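**Tasirbridge – Planspiel zur Waffenstillstandsverhandlung, Grundausstattung**
Verlag Statance, Abteilung Politische Bildung
Deutsche Ausgabe, zweite überarbeitete Auflage

Zwei Staaten, ein Fluss, eine Brücke mit einem Loch in der Mitte. Wanska hält das Nordufer und hält sich außerdem für angegriffen. Rugemalira hält das Südufer und sieht das genauso, nur andersherum. Seit dem Vormittag schweigen die Geschütze, und jetzt sollen Ihre Teilnehmenden bis zum Abendessen ein Papier zustande bringen, das beide Hauptstädte unterschreiben und zu Hause als Sieg verkaufen können.

Tasirbridge ist für Oberstufe, Studium und Erwachsenenbildung gedacht. Wir haben es auch schon mit einer Stadtratsfraktion gespielt. Die Waffenruhe hielt bis zur Kaffeepause.

## Was im Koffer liegt

- 44 Lagekarten, gemischt zu ziehen, darunter die gefürchtete »Ihr Außenminister gibt ein Interview«
- acht Delegationsmappen mit geheimen Weisungen, die einander nach bestem Wissen widersprechen
- eine Flusskarte, doppelseitig: vorn die Fassung aus Wanska, hinten die aus Rugemalira
- Entwurfsblock für Abkommenstexte, 200 Blatt, perforiert
- eine Tischglocke für die Vermittlung
- Fähnchen mit Ständer, gleich hoch (bitte nicht kürzen, darüber ist schon einmal eine Runde geplatzt)
- Handbuch für die Spielleitung mit Kopiervorlagen

Der Entwurfsblock wirkt auf den ersten Blick üppig. Bestellen Sie trotzdem einen zweiten mit. Für die Präambel allein gehen erfahrungsgemäß zwanzig Minuten und ein Stapel Papier drauf, und am Ende steht darin das Wort »Besorgnis«, gegen das niemand etwas haben konnte.

## Ablauf

Gespielt wird in vier Phasen. In der ersten lesen alle ihre Mappen und dürfen noch höflich sein. In der zweiten geben die Delegationen Eröffnungserklärungen ab, für die das Handbuch ein Zeitlimit vorsieht und die Glocke ein Mittel, es durchzusetzen. Die dritte Phase ist die eigentliche Verhandlung: Truppenabzug, Gefangene, Wasserentnahme und die Frage, wer die Brücke repariert und wie sie danach heißt. In der vierten Phase treten beide Seiten getrennt vor die Presse und beschreiben zwei verschiedene Abkommen.

Zwischendurch zieht die Spielleitung Lagekarten. Einige sind harmlos (Hochwasser, Feiertag, ein verirrter Schafhirte), andere verschieben den ganzen Verhandlungsstand. Wer die Karte »Normalisierung« erwischt, bekommt von einem befreundeten Großstaat ein Handelsabkommen angeboten und muss entscheiden, ob er die Leute vom Südufer darüber in Kenntnis setzt. Die meisten entscheiden sich dagegen und wundern sich zwei Karten später.

Eine volle Partie braucht einen Tag. Es gibt eine Kurzfassung für einen Vormittag, in der die Gefangenenfrage gestrichen ist. Wir raten davon ab, haben sie aber beigelegt, denn Lehrpläne fragen uns auch nicht.

## Die Rollen

Neben den beiden Kriegsparteien sitzen eine Vermittlungsmacht, eine Nachbarrepublik mit Flüchtlingslagern, ein Staudammkonsortium, die Anrainergemeinden, eine Hilfsorganisation und die Presse am Tisch. Jede Rolle kann von einer bis vier Personen besetzt werden.

Die Vermittlungsmacht ist erfahrungsgemäß die begehrteste Rolle und die undankbarste. Sie liefert an eine der beiden Seiten Munition; das steht in ihrer Mappe auf der letzten Seite, klein gedruckt. Ob sie es zugibt, bleibt ihr überlassen. Die Presse weiß es übrigens ab der dritten Phase.

Die Anrainergemeinden haben kein Stimmrecht. Nach der ersten Auflage erreichten uns Zuschriften, das sei ungerecht. Wir haben die Zuschriften ins Handbuch aufgenommen, unter »Material für die Nachbesprechung«.

## Was in der zweiten Auflage anders ist

Die Flusskarte ist jetzt abwischbar. Die Weisungen für Rugemalira wurden gestrafft, dort hatte sich eine Fußnote über drei Seiten gezogen. Zwölfseitige Sondervollmachten gibt es nicht mehr, und die Karte »Blitzoffensive« ist aus dem Spiel: Sie wurde zu gern gezogen, und danach verhandelte keiner mehr über irgendetwas. Ersetzt wird sie durch »Grenzzwischenfall, Urheber unklar«. Damit lässt sich mindestens eine Stunde streiten.

Neu ist auch das Ablaufblatt für die Spielleitung. In der ersten Auflage musste man dafür zwischen Seite 9 und dem Anhang blättern, was bei laufender Krise etwas Würde kostet. 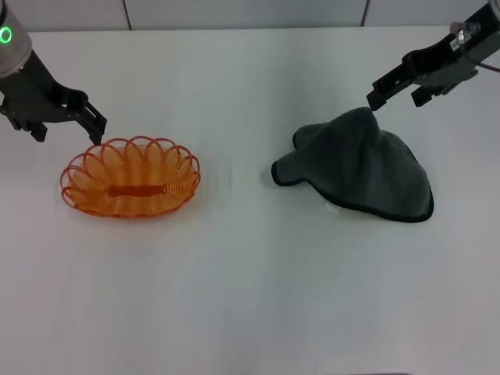
Esther Lema

Ich habe Tasirbridge geschrieben und leite es seitdem öfter, als mir guttut, zuletzt im November an drei aufeinanderfolgenden Tagen. Deshalb ein paar Hinweise, die im Handbuch zu weit hinten stehen.

Trennen Sie die Räume. Zwei Delegationen, die sich eine Garderobe teilen, verhandeln dort auch, und die Spielleitung erfährt es zuletzt. Wenn Sie nur einen Raum haben, nehmen Sie wenigstens den Flur dazu und erklären ihn zur neutralen Zone.

Lassen Sie das Abkommen am Schluss laut vorlesen, komplett, mit allen Artikeln. Erst dabei fällt auf, dass Artikel 4 den Abzug »unverzüglich« verlangt und Artikel 11 ihn an ein Gutachten knüpft, das erst nach dem Abzug erstellt werden darf. In einer Runde stand der Flussname in jeder Sprachfassung anders. Beide Seiten hatten das gewollt.

Und planen Sie die Nachbesprechung fest ein. Manche Gruppen sind danach erstaunlich still, andere wollen sofort über die Nachrichten der Woche reden. Beides geht. Parallelen zu einem bestimmten Konflikt gibt das Material bewusst nicht vor, gezogen werden sie trotzdem, meist von zwei Leuten gleichzeitig und in entgegengesetzter Richtung.

## Bestellen

Den Koffer liefern wir an Schulen, Hochschulen und Bildungsträger auf Rechnung, an Privatpersonen gegen Vorkasse. Die deutsche Ausgabe ist mit 1.000 Stück aufgelegt; rund die Hälfte ist vorbestellt. Zum Ausprobieren gibt es einen Leihkoffer. Er geht donnerstags auf die Reise und sollte mit Glocke zurückkommen.

Einzeln nachbestellbar sind Entwurfsblock, Lagekarten, Flusskarte und Fähnchen. Delegationsmappen geben wir nur als kompletten Satz ab, nachdem jemand gezielt die Mappe der Gegenseite angefordert hat, zwei Tage vor Spielbeginn.

**Lieferumfang:** wie oben, im Hartschalenkoffer mit Schaumstoffeinlage
**Gruppengröße:** mindestens eine Person je Rolle, höchstens vier
**Sprache:** Deutsch; Abkommenstexte dürfen mehrdeutig sein
**Nicht enthalten:** Kaffee, Pressewand, Sicherheitsgarantien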